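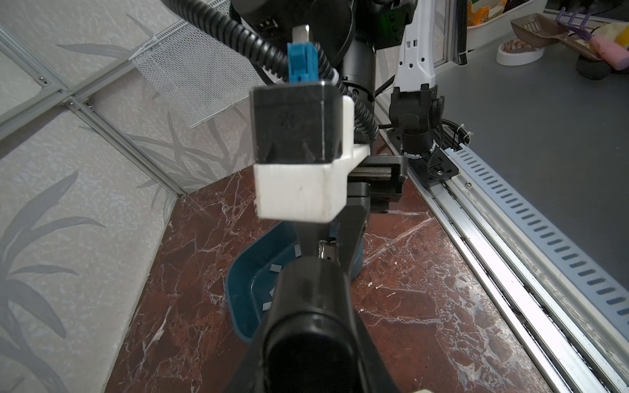 Motor housing in its white bracket, black cable looped past it

How to read a league table in the run-in

Start with games played, then points. Sites love a "projected finish", and I wouldn't trust one. Demstead were given 44 points by one model last season and got nowhere near it.

Next, check who each side still has to face. Two home games against mid-table teams beat any form guide.

Goal difference comes last. It only matters if sides finish level, whatever the Vikow fans tell you in April.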